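Old Computers, Second Homes: A Talk With the Owner of Stulo

Aug 5, 2020

I went in planning to stay for a quick chat and came out two hours later with a cup of cold coffee and a much better opinion of old desktops. 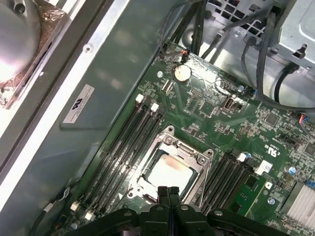
Stulo has been fixing and passing along used computers for 14 years, first out of a garage and now next door to the Yimyam bakery. "I started with my aunt's machine," the owner told me, laughing. "She wanted to throw it out, and all it needed was more memory!"

Spring was busier than anyone there expected, with so many kids suddenly doing school at home. By the end of June the shop had given 226 computers to local families. "I'd love to reach 400 by Christmas," she said, "but we're short on monitors, so please, look in your closets."

Drop-off is open three days a week, at the side door.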